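My Grandfather's Shelf

23rd November

My grandfather kept a glass cabinet in the hallway, and when I was a child I was not allowed to open it. Inside he had small bottles, maybe for medicine, maybe for perfume, I never learned which. When he died the cabinet went to my uncle in Otance, and for many years I did not think about it. Then last July my uncle moved to a smaller apartment and he asked me on the phone, "Do you want the bottles or should I sell them?" I said I wanted them before I had time to think where I would put them.

So this is how I became a person who collects snuff bottles. It was not planned. When the box came, I opened it on the kitchen floor and I found that most of the things inside were snuff bottles, and that I knew nothing about them. I did not even know the English word. I wrote "small bottle with spoon in the lid" in the search bar, and after one hour I was reading about the Qing court.

I want to write down what I learned so far, for people who are at the same place where I was in summer. Please remember I am only a beginner.

Snuff is powdered tobacco, sometimes with herbs or spices mixed in. In Europe people kept it in flat boxes. In China the climate in many places is humid, and a box lets in the damp, so a bottle with a tight stopper was a better choice. The bottle had to be small enough to carry in the hand or in the sleeve. Usually the stopper has a cork, and many have a little spoon fixed to it that reaches down into the powder. The top of the stopper is the part you hold, and often it has a different color from the body. I like this part the most. A plain bottle can have a very proud hat.

The materials are the difficult subject. Glass, porcelain, jade, agate, amber, horn, and more. In the beginning I believed I could tell glass from stone by holding it against my cheek, because I read that stone feels colder. I tried it with every bottle in the box and everything felt cold. A dealer at the Trollanmont market, who was kind about it, told me to look with a loupe for small round bubbles, which can show that it is glass. I bought a cheap loupe from him and found bubbles in two bottles which my uncle always called "the jades." I did not tell my uncle yet.

The second difficult subject is stoppers. Many old bottles lost their first stopper and got another one later, so the stopper can be much younger than the bottle, or come from another bottle completely. Some collectors are strict about this. My friend Shota Fujimoto is strict. He came to look at my box and he sat a long time without speaking, and then he said that the green one was wearing somebody else's clothes. I asked if I should take the stopper away. He looked at me as if I had offered to throw out the cat. You keep what came with it, he said, and you write a note.

So now I write notes. I have a notebook from Hoshino with squared paper, and each bottle has one page: the height, the material (with a question mark if I am not sure, and there are many question marks), the condition of the lip, the cork, the stopper. The lip is important. Run your fingernail very gently along it and you will feel a chip that your eye did not see. The cork is important too, because old cork becomes dry and makes crumbs, and if you turn it with force it breaks inside the neck. This happened to me once. It took a whole evening and a crochet hook to get it out, and I would prefer not to repeat that evening.

My favorite kind has changed three times. First I wanted only the inside-painted ones, where the artist puts a bent brush through the neck and paints the picture on the inner wall. Then I wanted carved ones. Now I like the quiet ones with no decoration at all, only a good shape, and one strong color on top.

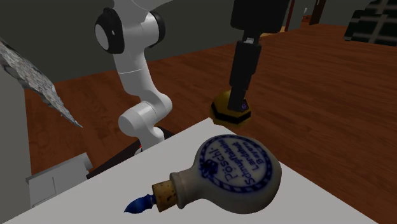 Gray-white body, cork, and a cobalt-blue stopper that comes to a point.

If you want to begin, my advice is to go slowly. I paid 300 for my first one at auction, which was too much, and I knew it was too much while my hand was still in the air. The next one I bought from the Grulletti shop for much less and I love it more. It has a scratch on one shoulder and the shop did not hide it. Ask to hold the bottle. Ask what they know about the stopper, and also listen for "I don't know," which I have started to trust more than a long story.

For cleaning, I use a dry soft brush and nothing else. I do not put water inside. There is sometimes old powder at the bottom and I leave it there. My sister thinks this is disgusting.

The cabinet itself did not come with the box, my uncle gave it to a neighbor. My bottles stand on the second shelf of the bookcase, in front of the dictionaries, and when I need a dictionary I must move them one by one. Next time I will write about the inside-painted ones, when I have better light in the room to look at them.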